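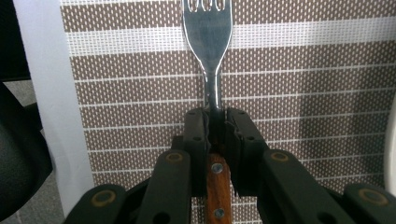
Unit 7: Budgeting for Handheld Gripper Equipment

Course handout, Automation Planning, Felville
Prepared by Eimear Gilmartin, with costing notes from Segundo Taipe

Reading before class: the purchasing chapter in the course pack, and your own notes from the Flangate site visit.

What this unit covers

Most purchase requests for gripper equipment list the gripper and its price. The gripper is usually the smaller part of what the project will spend. This handout sets out the other lines, the order in which to fill them in, and the mistakes we see most often in student plans.

1. Start with the objects

Write the object list before you look at any catalog. For a kitchenware project, that means every type of utensil you intend to handle, with its material, its weight, and the place where the jaws will close on it. A fork with a steel head and a riveted wooden handle can be held on the neck, on the wood, or on the flat of the head. Polished metal is smooth and narrow at the neck. The handle is wider and has rivet heads that can sit under a pad. These are separate grasps and should be separate rows on your list.

For each row, record:

Narrowest and widest dimension at the grasp point
Surface (polished metal, wood, coated, textured)
Weight of the whole object
Direction the object should point once held

Your jaw opening, pad choice, and load figure all come from this list. If the list changes after the order is placed, the budget has to be opened again.

2. Capital lines

Put these in the first section of the plan:

Gripper body and linkage
Jaws, if sold separately
Mounting parts or hand grip
Camera and cable
Computer and storage
Carrying case

Get a written quote for each. A price from a web page is acceptable for a first draft but not for the final submission. Check whether shipping and import charges are included. In last term's class exercise, the Valar and Benedetti quotes looked far apart until shipping was added to one and a case was removed from the other.

3. Wear parts

This is the section students leave out. Pads wear, and ridged pads lose their edges. Pivot bushings loosen with use, and a linkage with play in it will not close the same way each time. Plastic arms crack if the tool is dropped. Screws go missing.

Buy the first set of spares with the tool. Ordering pads later in small lots costs more per pad, and you pay shipping every time. Ask the supplier three questions in writing: whether pads can be replaced without replacing the jaw, whether bushings are a stock size, and how long the parts will stay available.

4. Worked example

A department plans to buy 2 handheld grippers. The quoted price is $773 each. A spares kit for one gripper is $317. The plan calls for one kit per gripper at purchase.

Grippers: 2 x $773 = $1,546
Spares kits: 2 x $317 = $634
Total: $2,180

Spares are 29 percent of the total. A student who entered only the grippers would have been short by $634 before the first session. Camera, computer, and staff time are not in this figure and need their own lines.

Now do the same calculation with a second set of kits bought halfway through the project. Show the total and the share that goes to spares.

5. Objects and surroundings

The items being handled cost money too. Decide whether you are buying one of each utensil or several. Include different handle materials if your object list calls for them. Furniture, fabric, trays, and lamps belong on this line as well. Borrowed items go on the plan at zero cost with the lender's name beside them, so that the next person knows they were not purchased.

6. Time

Cost the hours at the department rate. Include setup, calibration, the sessions themselves, file checking, and cleaning. Segundo Taipe recommends timing one full session from unpacking to packing up before entering any hourly figure. Estimates made at a desk tend to cover the handling time and miss the rest.

7. Scheduling the purchase

Work backward from the first session. Allow time for approval, supplier lead time, delivery, inspection, and one return. If the budget year closes in July, the order and the invoice both need to fall before the close. An order placed in time with an invoice that arrives late may be charged to the following year. Check this with purchasing before you commit.

On delivery, open and close the jaws through the full range, look at every pivot, and hold the heaviest and the narrowest item on your list. Note any problem the same day and keep the packaging until the return period ends.

Common errors in submitted plans

Jaw opening chosen before the object list was written
One quote instead of two
Spares listed as "to be decided"
Tax entered twice, or not at all
Staff hours without a rate

Assignment

Submit a one-page budget for a project with at least four object types. Attach your object list and both quotes. State which grasp on the list is most likely to wear the pads and how that affected your spares line. Plans without an object list will be returned ungraded.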